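Natex Hand-Held Gripper Pair: Bench and Floor Review

Reviewed for the Kalville equipment pages. Unit supplied on a two-month loan, returned after testing. 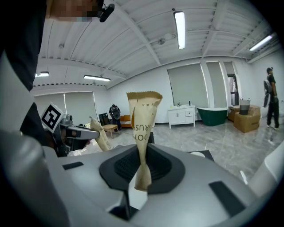 Paper bags in both grippers. The nearer bag is pinched and twisted at the base.

The Natex pair is a data collection tool for manipulation work. The operator carries one gripper in each hand and does the task directly, and the recordings are used later to train a policy for a two-arm robot. We already own an older Kwon pair, so most of the comparisons below are against that.

Scope

We ran 191 sessions and kept 3,012 individual grasps after discarding bad takes. Objects were household and retail items: paper bags, folded towels, bottles, small cartons, cutlery and a few tools. Paper bags got the most time because they are where the Kwon pair fails most often. Powered tasks and anything involving liquid in an open container were left out.

Setup

Unpacking to first usable recording took 2 hours. Most of that was calibration. The manual gives the steps in the right order but puts the marker size setting in an appendix, and if it is left at the default the position track is scaled wrong with no warning. Set it first. The desktop software installed without trouble on one of our machines and needed a driver update on the other.

Pairing left and right units is done by holding both triggers until the status light changes. It worked each time. Swapping hands by accident does not raise an error, so label the handles with tape.

Jaws and grip

Trigger travel is long and close to linear. Small openings are easy to hold, and there is less of the sudden snap at the end of the stroke that the Kwon has. With stiff cartons the difference is minor. With thin material it matters a good deal.

Kraft-paper bags can be held by a gathered base with the mouth left open, or taken by one side. The gathered hold was the more repeatable of the two. Bags taken by a single layer of paper slid when the wrist was turned quickly, and we saw a few tears at the fold line. Reducing the closing force in software helped with the tears and made the sliding slightly worse. We settled on the middle setting and left it there.

Flat cutlery on a hard floor is poor. The jaw cannot get under a thin edge, and the operator ends up dragging the item to a seam or another object. The Kwon is no better at this.

Tracking

Tracking relies on printed square markers and the onboard sensors together. In a large room with overhead fluorescent tubes and blinds down, the track held well. Polished floor tile gave some trouble when the grippers were pointed steeply downward, mostly as brief jumps that the software flags and can interpolate. Bright daylight through an uncovered window produced more dropouts than the tile did.

Crossing the hands is the weak case. When one gripper passes in front of the other, the track for the hidden one drifts until it is seen again. The drift is recorded honestly in the confidence column – check that column before using any handover task.

Comfort

Weight is acceptable for short work. After 40 minutes our operators began resting their elbows against their sides, and this shows up in the data as a narrower range of motion. We changed to shorter blocks with a break between them. The grip is shaped for a medium to large hand. Operators with small hands could reach the trigger but not the record button without shifting their hold.

Software and export

Export is the best part of the package. Episodes can be trimmed, tagged and batch exported, and file names follow a pattern that the user sets. The Duvcombe format is supported directly, which saved us a conversion script. Deleting an episode gives no confirmation prompt. There is an undo, but it clears when the program closes.

Problems seen

One trigger spring lost tension late in the loan and was replaced by the supplier within the week. The battery door on the left unit is loose and opened once when the unit was set down. Firmware updates must be done one gripper at a time.

Verdict

Recommended for two-handed work with light or deformable items, provided the room lighting can be controlled. Labs that mostly handle rigid boxes will see little gain over the Kwon and can wait for the next revision – the supplier has told us to expect it in May, with a new battery door.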